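31/01/2017
By Gearóid Mulligan

Clavport folding workbench

I have owned three folding workbenches and been bitten by all of them. The Clavport, bought in June from the hardware shop in Miltstead, has so far drawn blood only once, and I had ignored the leaflet.

It weighs a bit less than the old Bultotwood and folds flat enough to go behind the freezer. Putting it up takes a minute if you do the rear legs first and most of an evening if you don't. The top is claimed to bear 300 kilos. I have tested this with two bags of sand and my brother-in-law, who got down when it creaked.

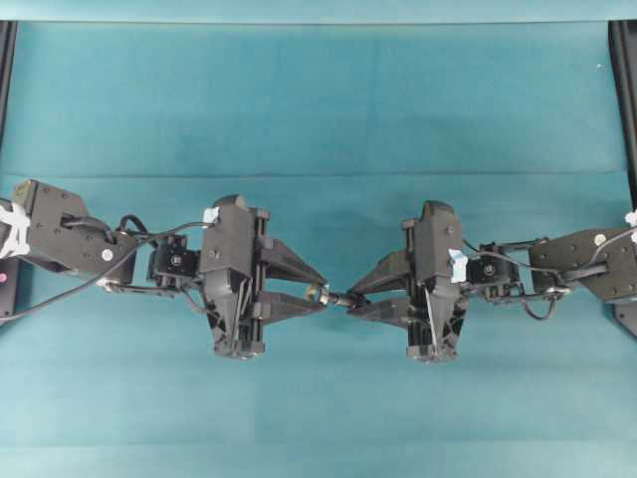 Gearóid Mulligan

Where it earns its keep is planing. The Bultotwood used to walk across the garage like a nervous pony, but the Clavport stays put — mostly — so long as you keep a foot on the step. I did four doors on it over the summer and only had to chase it for one of them.

The jaws are less good. They close unevenly, so anything narrow sits at a slant, and the left handle works loose every few days. I have glued it twice. Clavport's helpline suggested I turn it more gently, which I thought was a bit personal.

The plastic dogs that come with it are rubbish. Buy the Quiambao ones, or cut some from an old broom.

Would I have it again? Yes, at the sale price. At full price I'd go on swearing at the Bultotwood, which is paid for.

Recent reviews
Quiambao bench dogs, set of eight
Three cheap spirit levels
Bultotwood sawhorses: a second look
Garage heaters under 2,000 watts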